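Filed under: Shop Guides > Bin Picking Cell > Start of Shift

Section 4. Getting the cell ready (and what your job looks like now)

I wrote this for the folks at Kendurville who used to sort blocks by hand, me included. I did it for years, and my wrists remember every one of them! The arm does the reaching now. You set it up, watch it, and step in when it gets stuck, so your morning is going to feel pretty different.

1. Check that both bins are sitting flat on the table. Give each clamp a wiggle. If one moves, tighten it before you do anything else.

2. Look over the hoses and cables along the arm. You want slack at the wrist and no kinks.

3. Put the parts in the front bin. Don't line them up — the Cutcombe software is fine with a jumble, and tidying only eats your time.

4. Step back past the floor tape, then press Start on the panel.

5. Stay for the first 80 picks. After that you can work on the Nuswood orders and listen for the chime.

CAUTION: Never reach into a bin while the arm is live, even for one block that's "right there." Hit Stop and wait for the light to go solid.

Note: Code 202 means a missed grip. Stop the arm, turn the block a little, clear the code and start again.
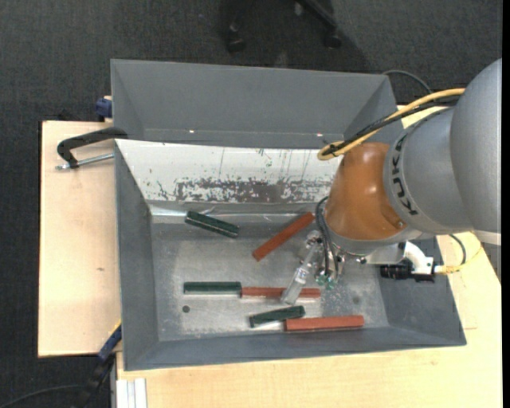

6. At the end of the run, write your count and any codes in the log. Our target is 800 a shift, but a low number won't get you in trouble. Marcelle Pichon reads the log every Friday, and she wants to know what slowed you down — that's how we got the break schedule changed.

7. Swap stations after 55 minutes. Watching is tiring in its own way, and I get sloppy if I stay longer than that.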